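1/ I learned to sew at 34 and my first zipper took me a whole evening. A few people asked how I got from there to mending for other people, so I'm writing it down in pieces.

2/ The place was Semcombe, a repair shop over a bakery. Ilona Rácz ran the evening class. You paid by the month and brought your own clothes. No patterns, no aprons, no tote bags. If you had nothing torn she handed you something from the bin.

3/ First month was thread only. How long to cut it (fingertip to elbow), how to run it over beeswax, how to get a knot to sit small. I thought it was a waste of money and nearly quit.

4/ I have used every bit of that month since. Most of my early repairs failed at the knot, or at the thread twisting up on itself halfway along a seam. If it twists, let the needle hang and it will spin itself straight. Takes a few seconds.

5/ Second month was running stitch and backstitch. Backstitch is what you want for a crotch seam or an armpit. Running stitch is fine for a hem on something light. I still see people do a pants seat in running stitch and then wonder why it opens when they sit down.

6/ Ilona made us sew a line, measure it, pull it out and sew it again. She kept a notebook. My first good line had 11 stitches in the space where hers had the same. My line before that had 2 that were each as long as a thumbnail.

7/ Thread matters more than needles. All-purpose polyester for nearly everything. Cotton if the garment is cotton and you plan to dye it. Silk if you have money. I buy Değirmenci because the shop near me carries it and the black stays black in the wash.

8/ About black: don't learn on it. Black thread on black cloth under a kitchen lamp will put you off for life. Learn with a thread that contrasts with the cloth. You need to see what you're doing wrong.

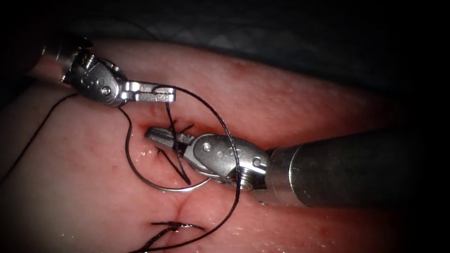

Black thread on pink. Much easier to follow.

9/ Back to class. Third month was darning. Wool socks over a wooden mushroom, or a light bulb if you still own one. Go well past the edge of the hole into sound knitting, or the darn will tear away in a ring. Mine did, two times on the same heel.

10/ Don't pull a darn tight. It should lie flat and look a little loose when you finish. The first wash brings it in. If you pull it snug on the mushroom you get a hard lump, and you will feel it with every step.

11/ There were six of us to start with. By September it was me and Emese Bárány, who had come to fix one coat and stayed because the lining turned out to be worse than the outside. She relined the whole thing by hand. It took her all fall.

12/ Emese is the one who got me counting. She logged every repair with the garment, the fault, the hours and whether it held. I copied her. My log is at 107 repairs now. The column for whether it held is the only one I look back at.

13/ What held: patches on the inside of denim with rows of small stitches across both layers. Backstitched seams. Buttons with a thread shank, wrapped and knotted under the button. Coat pockets, if I replaced the corner and didn't just close it up.

14/ What didn't hold: iron-on anything. Glue. Hems on stretchy fabric done in a straight stitch. Elbow patches on a sweater that was thin all over – the patch was fine and the sweater tore next to it.

15/ Which brings me to the part people don't like. Some clothes can't be mended in a way that's worth it. Hold the cloth up to a window. If you can see light through it well beyond the hole, you are sewing onto nothing. Cut it up and keep the buttons.

16/ Money, since I always get asked. I take in work from neighbors and from Nadeo, the dry cleaner two streets over. Last year it came to 2,612 after thread and bus fare. It is not a living. It paid for my winter coat and a decent lamp.

17/ I charge by the hour and I quote before I start. I used to quote by the job and lost hours on every lining. If someone says the coat cost less than the repair, I tell them that may be true and hand the coat back. No hard feelings.

18/ Kit, if you're starting. Packet of mixed sharps, polyester in black, gray, navy and white, a thimble that fits, small scissors you never use on paper, beeswax, pins with glass heads so they survive the iron. A seam ripper – you will use it more than the needle for a while.

19/ On thimbles: buy one size down from what feels comfortable in the store. Fingers are thinner when they're cold. Mine fell off for a year before I got a smaller one.

20/ Semcombe still runs the class. Ilona has moved to mornings and someone new does evenings. I'm told they do aprons now. Bring your own torn things anyway.

21/ Next time I'll do coat linings, because that's most of my mail. If you have one on the table right now, don't cut the old lining out yet. You need it in one piece for the pattern.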